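Tillach compact toaster oven: review
Mavis Blackwood, 10/11/2018

Rated at 700 W, the Tillach is slow from cold. I tested it over four weeks on rolls, crumpets and cheese on toast. Preheating is essential for anything with a crust.

Temperature control is coarse. Against a separate probe the thermostat swung by 65 degrees during a long bake — far too wide for pastry, tolerable for bread. The rear of the rack browns first, so turn the food halfway through.

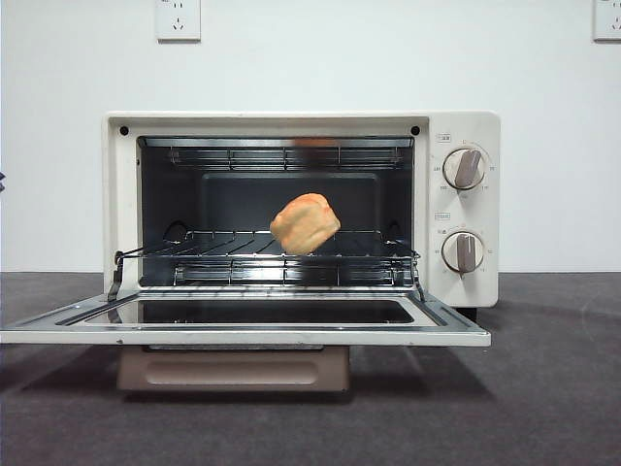 Cream casing, door fully open, with a bread roll.

The timer bell is faint and the crumb tray sticks. Cleaning the rack takes a soak and a nylon brush. The Clinari I used before held its heat better but took up more worktop.

Score: 3 out of 5. Suitable for reheating, poor for baking.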